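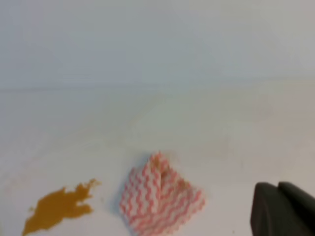
Skukden asked at the midterm review why a wiping program needs a planner at all, when a fixed back-and-forth path over the whole table would get to the mess sooner or later. The same comment came with a second part: if the cloth is already dirty in one place, a fixed path will spread whatever is on it. Our group had been treating these as separate problems. After the review we treated them as one, and most of the work in this report comes from that change.

The project is called Drultotov. It is a software package that takes images from the wrist camera, finds a spill and a cloth on a plain tabletop, and produces a grasp and a set of wiping strokes. The arm, the gripper and the low-level joint controller were given to us at the start of the course and we did not modify them. The motion library is Bikero, which the lab already uses for other student work.

We use cookies to remember your settings and to count visits to this site. By continuing to browse you agree to this. Accept | Manage preferences

1. Perception

The first version used one color threshold for the spill. The table is off-white and the test liquid is orange-brown, so we expected this to be easy. The thick middle part of a spill was found every time. The thin edges were not. Where the liquid thins out it becomes lighter and partly see-through, and the threshold cut it off, so the planned strokes stopped short of the real edge.

Lowering the threshold brought in a different error. The tabletop has faint tan and gray smudges on it, and with a loose threshold the program marked those as spill too. In one run it planned strokes for a band of table well behind the cloth, with no spill there.

The current version works in two steps. A strict threshold finds the core of the spill. The region then grows outward from the core with a looser threshold, and pixels that are not connected to a core are dropped. Small droplets near the main puddle have to be handled as an exception, as they are not connected to it but still need wiping. We keep a separate blob if it passes the strict threshold on its own, even when it is very small.

The cloth was harder than the spill. Ours has red-pink zigzag stripes on white, and the white parts have nearly the same color as the table. A color mask gives a set of broken stripes and no outline. We close the gaps between stripes with a morphological filter and take the hull of the result. This is good enough to give a center and a rough size. It does not give the true edge of the fabric, and the planner is written so that it does not need one.

Stains on the cloth are found with the same strict threshold as the spill, run only inside the cloth hull. The stripes are red enough to cause false hits in dim light. We added a hue limit to separate them and it helped, but the limit was tuned on one cloth and would have to be set again for another.

2. Choosing the grasp

The cloth starts out bunched, with a raised peak. The grasp planner looks for the highest part of the cloth and places the fingers on either side of it. We have no depth camera, so height is estimated from two wrist images taken at different arm positions. The estimate is noisy. To make it usable we average over a patch of the cloth and ignore single points.

If a stain is found close to the peak, the planner marks which side of the cloth it is on. The wrist is then turned so that the marked side faces away from the direction of the first stroke. This was our answer to the second part of the review comment. It works only as far as the cloth keeps its shape in the grasp, and the program does not check that after lifting.

3. Planning the strokes

Spills are rarely round. A typical one is long and ragged, with narrow points at one end. We fit a main axis to the spill region and plan strokes along it, starting at the thin end and moving toward the wide end. The first planner started at the wide end and pushed liquid out through the points, which made the wet area longer.

Each stroke has an approach point, a contact point, a travel segment and a lift point. Bikero handles the path between them. We wrote the contact part ourselves: the arm moves down until the measured force passes a limit, then holds that force with a simple proportional controller. The controller runs at 500 Hz. When we ran it slower, the cloth skipped on the table.

The number of strokes is set by the width of the spill, up to 9 per plan. If more would be needed, the program stops and asks the operator to confirm. After every second stroke the arm lifts clear and the perception step runs again.

4. Tooling

Every run writes a log folder with the wrist images, the masks, the planned strokes and the force readings. We wrote a small replay tool, Hägglund, which steps through a folder and draws the masks over the images. It was meant for debugging and became the program we used most. The smudge problem in section 1 was found with it in one afternoon, after we had spent two weeks adjusting the controller for a fault that was not in the controller.

The gripper fingers often show in the lower corner of the wrist view. They are dark gray and we mask them out by brightness. The mask is computed again for each image, as the opening of the fingers changes.

5. Known problems

There are four open issues in the tracker at the time of writing, Tuesday, January 27, 2026:

The hue limit for the stripes is fixed in the code and should be in the settings file.

The peak estimate fails when the cloth is lying flat.

The force limit is not scaled for different cloths.

A spill that runs out of the bottom of the camera view is treated as if it ended there. The planner should move the wrist back and look again before it fits the axis. We have written the check but not connected it to the motion code.

The last one will be done first. The view check is on its own branch and needs a test with the arm before it can be merged.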